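Home Organization, Evening Course
Handout 7: Bins, Baskets and What Goes in Them
31 Oct 2019

Welcome back, everyone, and thank you for bringing in such a wonderful pile of mismatched lids last time. We got through the hall closet and most of the pantry, and I promised we would slow down a little and talk about the containers themselves, which I could happily do all night (and nearly have, with earlier groups).

Solid sides or slots?

A solid bin keeps crumbs, dust and small parts where they belong. Use one for craft supplies, pet things, batteries, anything that sheds or rolls. A slotted basket lets air move and lets you peek at what's inside, so it suits potatoes, bath toys, mittens and cleaning cloths. Please don't put pencils in a slotted basket. I did this for years and was forever fishing them out from under the shelf.

Color

White bins look calm in a row, but after a while you can't remember which is which, so they need labels. Bright baskets do some of that work for you. In the Jondetti apartment plan we looked at in January, each room had its own color, and even the smallest children could put things back.

Sorting on a table

Clear a table before you start and set your containers out on it side by side, with the biggest one closest to your stronger hand. Sort the whole drawer or shelf before you carry anything away. Give yourself 42 minutes, with the kitchen timer on, and then stop for a cup of something.

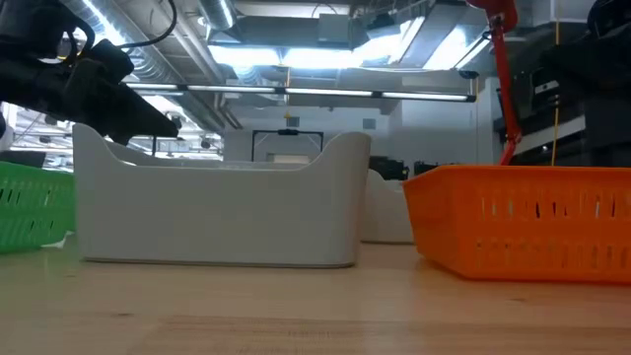
What size of bin should I buy first?

Measure the shelf before you shop, then choose a bin a couple of inches shallower than the shelf is deep, so your fingers have room to get behind it.

For next time: empty one drawer at home, sort it, and write down what you had no place for. Bring the list to room 292, and bring a tape measure if you have one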